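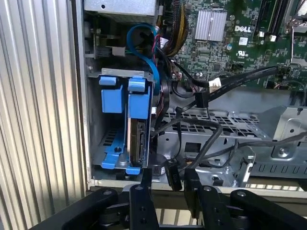
Review: changing the hard drive in an older Dell desktop, with the blue caddy

I bought this desktop second hand in November from a small shop in Clornden. I use it for two things only, the accounts of my sewing supply business and the family photos. It is not a fast computer and I did not expect a fast computer. What I want to review is the inside, and most of all the way the hard drives are held, because before I bought it I could not find one page which explained this in simple words.

The drive bay and the blue parts

The parts that you are supposed to touch with your hands are blue plastic. I like this idea very much. My previous computer was an Estora tower, and in there everything had the same gray color, so I had to guess which piece will move and which piece will break. In the Dell I looked for blue and I was right almost every time.

The drive does not sit directly in the metal bay. It sits in a blue caddy, and the caddy goes into the bay. In my case the drive stands on its side, so when you look into the open computer you see the edge of it. To take out the caddy you press the blue tabs and pull in a straight line. If it does not come, do not pull harder. Press the tabs again until the end, then pull. The first time I pressed only one side and I was angry for several minutes at a thing that was my own mistake.

The plastic bends a little when you spread it to put in a new drive. I was afraid of this bending, but after 5 changes (I tested old drives from a drawer, one after another) I don't find any white line or crack on it.

The cables

I give less points for the cables. They are thin enough to go around the corners, that is good, but the plugs are small and black, and inside the case there is a lot of shadow. I have big fingers. Holding a flat plug by its two sides and turning it the correct way took me more time than all the rest of the job. Please hold the plug and never the cable. I also put a small piece of white tape on each plug before I removed it, with a number written on the tape, and I recommend this to everybody, also to people who think they will remember.

You need to turn off the computer, take the power cord out of the wall and then wait a little. I also touch the bare metal of the case before I touch the drive. My cousin laughs about this but his computers are dead more often than mine.

Putting in another drive

Put the drive on a soft cloth and look at both sides of it. One side has the green circuit board and it is not protected by anything, so I hold the drive only by the caddy or by the edges. The gold contacts I never touch. When the drive is inside the caddy, check that it is level on both rails before you slide it in the bay. If one corner is a little high, the caddy stops halfway and you feel it in the hand.

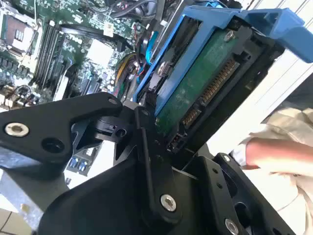 Đức Lã wrote to me after the first version of this review that I should say more about the jumper pins, as some older drives have them and people worry about them. He leaves them exactly as they came and has never had a problem. I did the same with all of mine.

Noise and heat

With the old drive I could hear a low sound at night from the next room. With the replacement it is more quiet, but I think this is the drive and not the caddy. The plastic rails maybe help a little with the vibration. I cannot measure this, I only have ears. For heat I have no complaint. The floor of the bay has many slots, and I clean the dust there with a soft brush when I remember.

What I copied and how long it took

My photos were 636 folders, and I copied them to the new drive before I made any change in the case. This was the slow part, it needed one evening and the next morning. The work with the hands was 3 songs on the radio, if you don't count the time with the plug.

Good

The blue color on the parts you should touch.
The caddy comes out and goes in many times without damage.
The case opens wide, so you see what you do.

Not so good

Small black plugs in a dark place.
Spare caddies are sold separately. I ordered one from Mosedham and the parcel was late.
The manual I received with the computer was for a different model.

I give 4 stars of 5. If the plugs had also some blue on them, I would give all the stars. Next month I want to change the memory too, and if it goes well I will add a part about it under this one.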